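**Can I wash dishes and felt on the same sponge? (and how often do you swap yours?)**

Hi all! I just started wet felting and I'm loving it. My Brambridge starter kit says to press soapy water into the wool with a sponge, but mine already smells funky after two sessions. Do I toss it? Boil it? I'd hate to ruin my first scarf!

**Mayu Uchida** · January 21, 2022

Welcome, you're going to have so much fun! Please keep a separate one for felting. Kitchen grease gets into wool and the dye takes badly over it (ask me about my blue slippers). I rinse mine until the water runs clear, squeeze it hard and stand it on edge by a window. Mine go a whole season that way, and I start fresh every October. 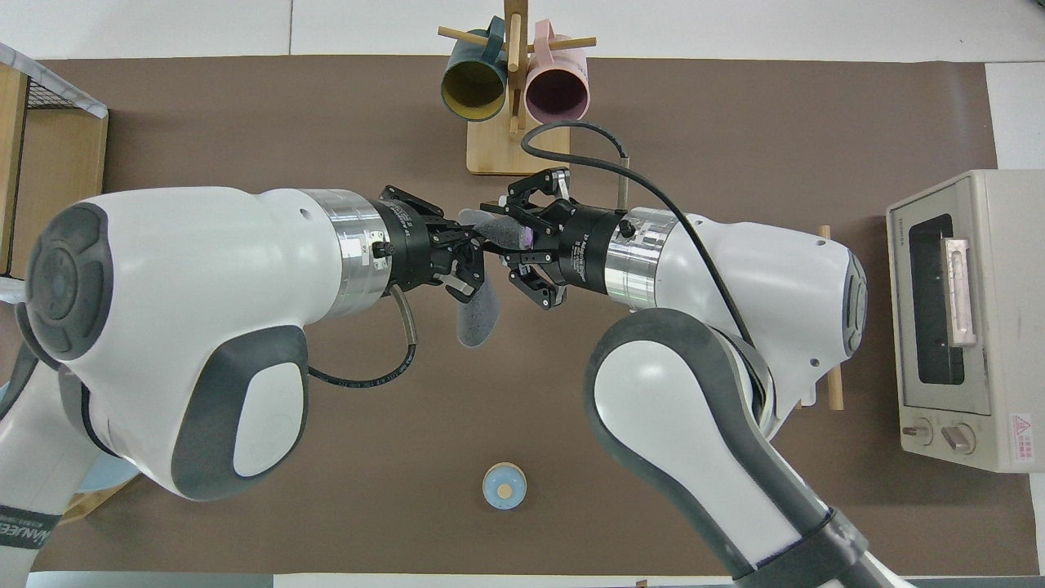

*Gray and spongy, over a brown mat.*

For the smell, soak it overnight in a bowl of water with a good glug of white vinegar, then rinse twice. If it still stinks, let it go. Olive oil soap also leaves less gunk behind than dish soap, and your hands will thank you!!

**Reply from kaneko_wool**

toss it, they're cheap. I use bubble wrap and a spray bottle now anyway, way faster

**Reply from Drada**

Vinegar works great! One thing to add: don't microwave it if there's any wool stuck in there. Pick the fibers out with a comb first. And post the scarf when it's done, I want to see it!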